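The rules on our wall, revised

10/29/26

I promised Evelien I'd write this up before she goes on leave, so here goes. We have a sheet of cell rules taped inside the cabinet door, and it had grown to 19 items. Nineteen! Half of them were written after a bad afternoon by whoever had the bad afternoon, and you could tell. One just said "CHECK THE HOSE" and we haven't had a hose in that cell since the Clomard job wrapped up.

So we sat down with coffee and a red pen (me, Evelien Desmet and Sem Kramer, plus Milan for the last bit) and rewrote the whole thing for the bin picking work. It took most of a morning and we argued more about cables than about anything else.

Cables first, then. The old rule said "cables tidy," and everybody has a different idea of tidy. Sem came up from packaging lines and likes everything strapped down tight. I like slack at the wrist, and lots of it. A wrist turns a lot more in bin work than people expect, and a bundle that looks lovely at the home position can be stretched like a guitar string when the arm reaches into a far corner. What we wrote in the end is that you drive the arm slowly to all four corners of each bin, at the lowest height you plan to use, and turn the wrist both ways while somebody watches the bundle. If it pulls, add slack. If the loop can drop under the gripper or catch the bin rim, take some out or move the tie. Then you do it again, because you've just changed it. Sem still thinks my loops are too big. Fine.

Second argument: clamping. Our old sheet said bins had to be "secured," and for one whole project that meant a strip of tape and good intentions. The Urel people sent us a bin that slid a little every time the fingers touched a wall, and we chased that as a camera calibration problem for 2 days. I'm still annoyed! Now the rule is clamps, checked by hand at the start of every shift. Push the bin and see if it moves. Tape is allowed for marking where a thing goes, and it doesn't count as holding it there.

Then there's the speed one. First run with any new mix of objects is at reduced speed, with a hand on the stop button, and I don't care if the same program ran perfectly the night before. A different mix is a different job. Round stuff rolls, clear stuff is hard for the vision to find, and flat stuff in a corner tempts the planner into some really odd poses. Evelien wanted a fixed number of slow picks before you're allowed to turn it up, and we settled on 20. There's no science in that, it's just long enough to get past the easy ones on top.

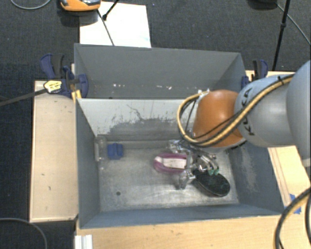 Fingers down in the front bin, purple thing on one side and the black brushy one on the other.

I like a mixed load like that for the slow picks. There's a clear plastic container over by the left wall that hardly shows up against the gray metal, and a little blue block near the far corner. Both are good for testing the wall rule, which is the one I fought hardest for: every bin wall goes into the planner as a solid object with a margin, and the margin is measured from the fattest part of the gripper with the fingers open. Measure it closed and you'll be fooling yourself. Scuffed walls are part of life with metal bins, but I want to know how each new scrape got there, so scrapes go in the log now too. Milan Peeters groaned at that one. He's the one who types up the log, and we're on entry 427.

What else... Labels stay where you can read them without leaning over the bin. No reaching in to nudge an object while the arm is live, ever, even if it's "just that one piece." Stop it, lock it, then reach. That was rule 11 on the old sheet and now it's rule 1, which took us all of ten seconds to agree on.

One thing we left open is who signs off when the bins get swapped. I say whoever did the swap plus one other person. Sem says one signature is plenty for a same-size bin. We'll try it my way until December and then look at it again. If you run a cell like this and have a swap rule you're happy with, leave it in the comments, I'd love to steal it.

The new sheet is one page, in big type, and the hose is gone.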